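4.2 Surfaces, walls and clear sheets

The first part of the survey dealt with floors and shelving. We now come to the part we looked forward to most, the tabletop. People who work at a table all day have strong feelings about its color, and at both sites, Flokau and Drasitz, the answer we heard again and again was white. White shows you everything. A dropped pin, a crumb of eraser, a hair, a smear of hand cream: all of it stands out at once, and most of our respondents counted that as a good thing, even those who grumbled about the wiping.

We had records for 67 tables in all, and for each one the users filled out a short sheet at the end of a shift. The sheet asked what had been laid on the table, what had been hard to see, and where the marks were. We had expected dull answers. What came back was wonderful: small maps with arrows, notes in the margin, a drawing of a coffee ring with its presumed age written beside it. One user had kept a private record of a single dark mark since April and knew its outline by heart.

Marks fall into two families. Smudges are soft, gray and wide, and they lift with a damp cloth. Scuffs are darker and tighter, and a cloth alone does nothing for them. A matte top carries both kinds more visibly than we had supposed, and the two often sit close together, as on the tabletop in Figure 3, where faint gray smudges share the center-left area with one small dark scuff. The rest of that top is mostly clean. We saw this pattern often enough to give it a name in our notes, the "home patch," meaning the part of a table where objects are set down most often. 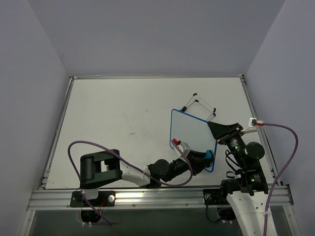
Clear objects are the great exception to the rule that white shows everything. A clear sheet laid flat on a matte white top almost vanishes. Its faces take on the color of what lies under them, and the eye is left with the edges and perhaps a bit of glare. Our respondents knew this very well. "I find it with my sleeve," one wrote. Another had taken to setting clear sheets down only along the rail at the side, so that the metal would give the edge away.

The simplest cure was a colored border, and we are happy to report that it works beautifully. In our timed trial, users were asked to find and pick up a clear sheet from a table that also held ordinary small items. Each trial was stopped at 90 seconds. With a plain sheet, a few users ran out the clock entirely (and laughed about it afterward). With a bordered sheet, not one did. Blue was the color people liked best, for reasons they had trouble putting into words. Red was felt to mean a warning, and yellow washed out under the lamps at Drasitz. Blue simply looked like the edge of a thing. The width of the border mattered far less than we had guessed, and we would now recommend the thin one everywhere, as it leaves more of the sheet free to look through.

Tilting helps too. As soon as a clear sheet leaves the table at an angle, its outline changes shape against the white below and it becomes an object again. Several users had worked this out for themselves and leaned their sheets on whatever was nearby. For this, small wire stands and handles are a pleasure to have on the table. They weigh little and take up hardly any room. They also bring a problem of their own, in that thin metal rods are themselves not so easy to see on a bright top. Dark tips make up for a good deal of this. The eye catches the tips first and fills in the rods between them. We tried painting whole stands black, and users found them at once but complained that they now looked heavy and in the way.

The walls deserve a word, for they were the surprise of the study. We had put them in the survey almost as an afterthought. A table with low walls on three sides keeps small parts from rolling off, and that was the only use we had in mind. The users thought of the walls mainly as background. A pale wall behind a white table gives a quiet horizon, just different enough to show where the top ends. We tested stark white walls against pale gray ones on 2 tables at Flokau, and users of the all-white table kept reporting that they had "lost the back of it." The sheet from that table includes the phrase "like working inside a cup," which we have repeated to each other many times since.

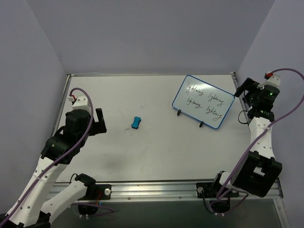

Shadows were the hardest thing to sort out in the mark maps. Users asked to draw every mark on their table would now and then draw a shadow as well, then cross it out when the lamp was moved, and a few left it in. We sympathize. A soft gray shadow on a matte top looks a great deal like a broad smudge, especially when real smudges are close by. Figure 4 makes the point better than we can: the top carries faint scuffs and smudges all over, and the soft gray patch in its lower-left portion is shadow, though on a quick look it could pass for the largest stain on the table. In the second round we therefore asked users to mark the surface twice, with the lamp on either side, and to keep only what stayed put. The number of marks entered across all maps came to 330 after this correction, and we trust that figure much more than the one we began with.

Cleaning habits varied wildly. The Fekete workshop wiped its tables at every break, while the Prornon group did so when someone complained. Both were content with their tables. What differed was the kind of mark that remained. The often-wiped tops had nearly no smudges and a fair number of scuffs, which stood out all the more for being alone. The seldom-wiped tops had an even gray bloom in which single scuffs were hard to pick out, and their users rated them as less marked than they were. We find this delightful and a little worrying. It suggests that a user's own rating of a table should never be taken without a map to go with it, and the ratings used in Section 5 have been paired with maps throughout.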